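Budget for a second pair of hands (and whether to spend it)

tjoa_bench wrote:
Hi all, long-time reader. Our little shop finally has money for a two-arm setup, and I have until October to hand Nadhirah Sopacua a number she can sign. Skidow quoted us for the arms with multi-fingered hands, and Prosham came in lower with plain two-finger grippers. Has anyone here been through this? I'd love to hear what you wish you'd put on the spreadsheet!

gearmom49 wrote:
Oh, I feel for you, I went through the same thing last year. Please put spares on there. We bought 2 hands and no spare fingers, and then sat for 11 weeks waiting on one knuckle (lovely people at the factory, terrible shipping).

prosham_fan wrote:
I'd go with the grippers and not look back. For switches and pegs you don't need five fingers, and you could spend the difference on a decent table and training.

Melur K. wrote:
I have to disagree a bit, with affection. Grippers are great on pegs, sure, but once you get to round knobs and toggle levers on the same board you end up swapping fingertips all afternoon, and that's labor you're paying for too. My advice is to make both vendors run your own task board before you sign anything.
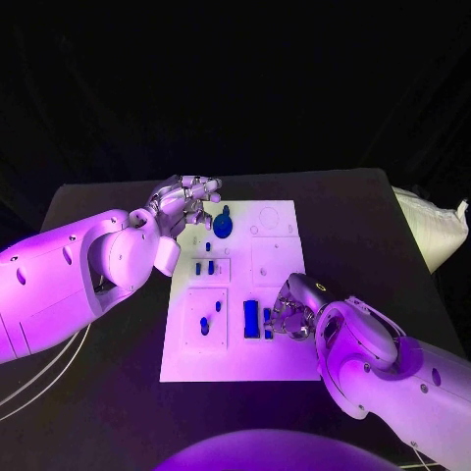
Ask for a full day of it, with your people in the room, and write down every time somebody has to step in and help. We did that with Brelleo and it changed our order completely.

prosham_fan wrote:
Fair about the knobs. I still think most shops buy more hand than they'll use.

tjoa_bench wrote:
Thank you both, this is so helpful! Adding a line for spares tonight, and I'll ask Skidow about a trial day.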